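From: Maite Casado
To: Troltollow reading list
Date: Nov 4, 2025
Subject: Re: Who is talking in chapter 9?

Noel Mangubat wrote:
> I've now read the wedding chapter twice and I still can't tell
> whether the aunt is remembering it or making it up. Am I being
> slow? Does anyone have a reading that holds together?

Noel, you're not being slow at all, and I'm so glad you asked, as I've been itching to talk about this chapter since August!

My feeling is that she's doing both, and that Srisuk lets us hear the join. Look at the verbs. All through chapter 8 the aunt says "I saw" and "I heard". Then the wedding starts and it's "there would have been lamps" and "he would have stood by the well". She wasn't there! She's building it out of what she knows of these people, and she does it so lovingly that I was halfway down the page before I noticed. Then the old "I saw" comes back for one sentence, when the bride drops the cup, and I had to put the book down and walk round the kitchen.

I went through my Plunell paperback (609 pages, and the spine has given up) marking every "would have" in the book. There are 29 before the wedding and I'd read straight past most of them. 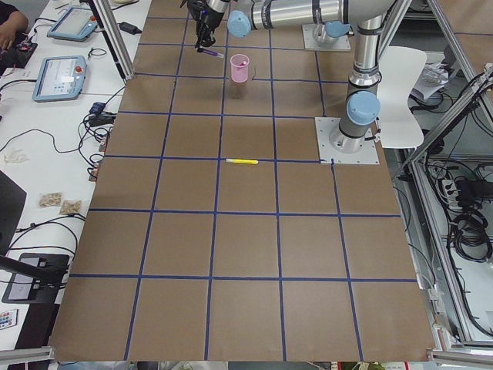
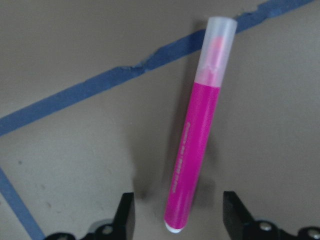
Olumide Ezeani wrote to me off-list that the cup is the one thing the aunt could have known for certain, as she's drinking from it in the very first chapter, chip and all. He thinks the whole wedding grows backwards out of that chip, and that we're meant to go back to page one and start again.

I love that, and I did go back. The chip is there, in a line so plain you'd never stop at it. What I can't fit in is the letter from Thaweesak, which the aunt quotes word for word although she has told us she burned it. Is that invention too, or did she learn it by heart? I lean towards by heart, but only just.

Could whoever has the older Voltden edition check whether the letter is set in italics there? In mine it's plain type and runs straight into her own words.

Maite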